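Working notes for the tidy-up set, Zesel room. Kiran Bajpai started this, Letay Kumsa finishing it off. Ask Letay first about labels.

# zesel-tidy

Cluttered table clips. Long table, chair pulled up to it, stuff everywhere, stuff gets sorted. 1653 clips in the main folder, 400 held back for testing. Don't mix them.

## What's on the table

Changes per session but mostly the same junk:

- cloths (pink, black, pale yellow, grey striped)
- paper, flat sheets and crumpled
- foil, torn scraps
- clear plastic bags
- tape
- glass jar
- small toys
- cardboard box, open top

Cloths are the hard part. They end up over the chair, half off the table, in heaps. If a cloth is on the backrest we log its place as `chair_back`, never `chair`. `chair` means the seat.

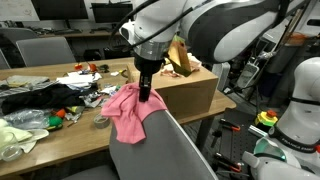

Same rule goes for the box. Paper that leans out over the edge is `box_edge`, and only stuff fully inside gets `box_in`. Kiran's early labels used `box` for both, I've fixed most of them, clip 2209 and a few near it still need doing.

## Folders

```
clips/
labels/
heldout/
notes/
```

Clip numbers aren't continuous. Gaps are from the Clakton table, pulled in June, bad light and the wrong chair. Not coming back.

## Labels

One line per item: `clip, item, color, place, state`

State is one of `flat`, `folded`, `crumpled`, `hanging`, `piled`. Use `piled` for a cloth in a heap even if one corner is flat. Foil is nearly always `crumpled`. Leave state blank for hard things like the jar or the tape.

Scraps too small to name: just `scrap`, no color. Please dont try to label every one.

## Known problems

- pale yellow cloth sometimes marked white
- clear bags get missed, esp. next to the foil
- the two toy sets (Mittal and Tomero) share names, check the notes file before you rename anything
- 2 labelers disagreed a lot on `folded` vs `flat` for paper. Went with `folded` if theres any crease you can see

## To do

- [ ] finish the `box` fix
- [ ] second pass on cloths
- [ ] `heldout/` labels, Letay has these on her laptop
- [x] drop Clakton

Questions to Letay, mornings are best.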